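# What happens to a sweatshirt after 200 washes? My textiles project

Most of my wardrobe is gray sweatshirts, so I picked a subject I could do from my bedroom.

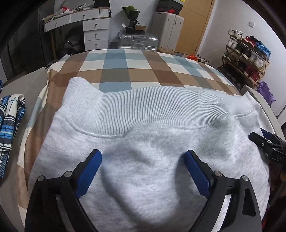
**Guimarães, 9 June 2023**

I wanted to know why the ribbing on a sweatshirt goes wavy before the rest of it wears out. You know the look -- the body is still fine, but the hem flares out like a lampshade and you stop wearing it outside the house. Our course asks for a report on one everyday textile problem, and this one has been bugging me since November!

## What I did

I started with reading (lots of it) and then put out a short survey through the student union. I got 167 answers, way more than I'd hoped for. I asked which part of a sweatshirt gives up first, how people dry theirs, and whether they'd ever tried to fix one.

I also cut strips of rib knit from two fabrics, one from Todwood and one from Arkico, and stretched them over and over on the pull rig in the lab. The rig is slow and it squeaks. I stopped at 2,001 pulls per strip (I meant to stop one earlier and was reaching for my coffee).

## What I found

Cuffs came first in the survey, hems second. Neckbands were a long way behind, which surprised me, as mine always go there.

On the rig, the Arkico strip got longer early on and then pretty much stayed put. The Todwood one kept creeping the whole way through. It has no elastane in it and the other one does, so I think that's most of the story, but two fabrics isn't many and I'd like to run a third.

## Problems

The 200 washes in my title didn't happen. I managed 14 before the dorm machine broke, and I'm keeping the title because it's already on the sign-up sheet -- sorry! If I get lab time in the fall, I'll try the Cidel yarn next and wash the strips between pulls.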